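Hand-held gripper demos, cloth folding, policy grabs the blanket instead of the cloth

Posted in: Teaching & Demos

Chaiwat Thepsuriya
Doing home demos with a hand-held gripper for a folding task, bedroom setting, soft stuff on a bed. 78 demos so far. Trained on the lot overnight and the policy goes down fine, closes fine, then comes up with a fistfull of blanket. Every time. Same on the arm at Tarnlow and the one at Brimlow so I don't think it's the arm. Is it my demos or do I just need more? Can do another 30 by the end of November, not keen on more than that. Two grabs from different demos further down.
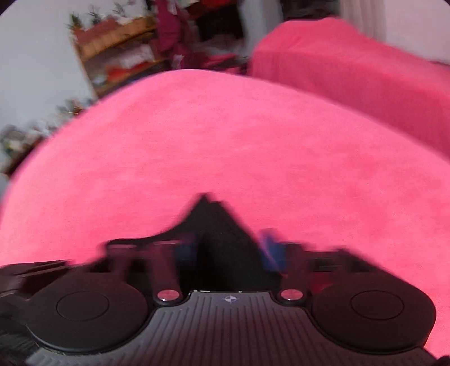 Speed is the bit I'm unsure of. I move at the pace I'd normally move if I was tidying up, figured that was more natural. But going through them last night a lot look like this, jaw arms smeared right out over the pink fleece, and I can't tell where the fingertips are myself. Should I be throwing these away or does the training sort it out? The other kind is sharper.
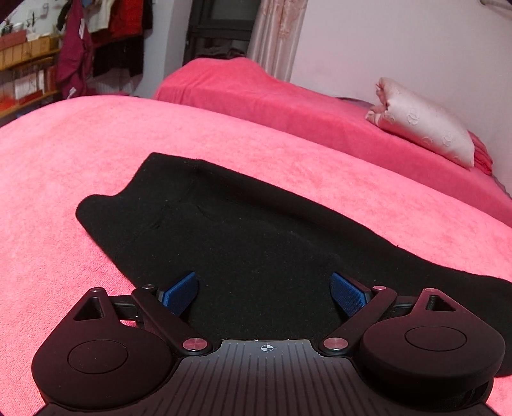 Black cloth on the near bed, fingers open.

Grip width gets logged the whole way through, if that matters. No gloves, one hand, other hand kept out of it.

Bestholm
Slow down. Had the same thing with tea towels. If you can't see the fingertips in your own footage then the policy is guessing too.

What worked for us:
Half your normal speed for the last bit of the approach. Fast is OK while you're well clear of the bed.
Stop over the cloth with the jaws open. Count of 2. Then go down.
Come in on a fold or a raised bit. You've got a ridge across the upper middle of the black one, go for that. Flat middle of a cloth is where you pick up whatever's under it.
Lift a little and look before you carry on. If blanket came up too, bin the demo, don't fix it halfway through. A fix in the middle just teaches it to grab blanket and then shake.

Wouldn't bin all the blurry ones. Blur in the travel is fine, blur at the close is not. Go through and mark them, boring but it took me one evening for 80.

Yiğit Gökçe
Agree with above mostly. Also change where the cloth sits, and change the cloth. If every demo is the same black thing in the same spot it'll learn the spot and never mind the colour. Try something pale, try it bunched, try it near the pillow on the other bed.

And check your grip width log against the video, on the Karaca rig mine was running late by a few frames and the close was landing after the lift had started. Looked exactly like bad demos. Wasn't. Took me way to long to find.

Chaiwat Thepsuriya
Thanks both. Will check the log first then redo the slow ones. Hadn't thought of stopping above it, I just go straight in.

Karaca rig, was that a fixed offset or did it drift?

Yiğit Gökçe
Fixed. Shifted the whole log and retrained, same demos.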